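Paid testers wanted: help me figure out why our laundry robot lets go (Drondport, starts September)

Posted Jul 28, 2022

Hi! I run the home-chores side of Trarno, a small robotics shop in Drondport, and I need a few patient people to come break things with me. Well, to watch things break and write it down.

Some background. Our two-armed robot, Egan, does laundry. In the spring we logged 178 runs at the washer and I was feeling pretty good, and then the left gripper started opening by itself in the middle of a carry. No error, no warning, the fingers just spread and down went the basket. We swapped the cable, we swapped the gripper, we rolled back the software (twice!) and it still comes back every so often. The bug is filed as ticket 2608 and I am very tired of looking at it.

A gripper that opens when it shouldn't is a safety matter, so all arm work is at half speed until we find the cause, and you'd never be inside the reach of the arms while they're powered.
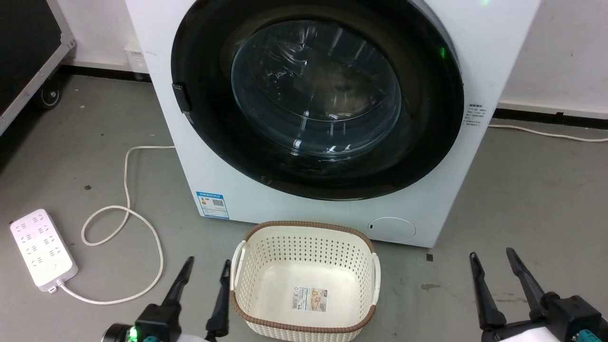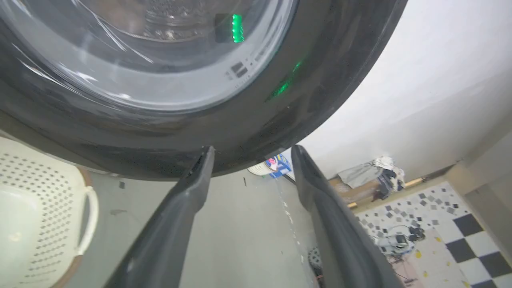
Egan's grippers at the front-loader, with the laundry basket nearby.

What you'd be doing: running the same laundry job over and over from the operator's desk, keeping one hand near the stop button, and noting exactly what the arms were up to whenever a grip fails. I want 200 clean, boring, well-labeled runs out of this. You'll also learn to read our log viewer, Fedusow, which is ugly but friendly once you get used to it.

You don't need a robotics background. I'd love to hear from folks who've worked in appliance repair, a lab, a kitchen, anywhere you had to notice small stuff and write it down legibly. You do need to be 18 or over and okay with standing for part of a shift.

Pay is $27 an hour, training included. Shifts are four hours, mornings or afternoons, your pick. Parking's free and the coffee is decent.

To apply, use the contact form on the Trarno jobs page and put "2608" in the subject line. Skip the cover letter, just tell me about a time something kept failing and how you chased it down (cars count, so do printers).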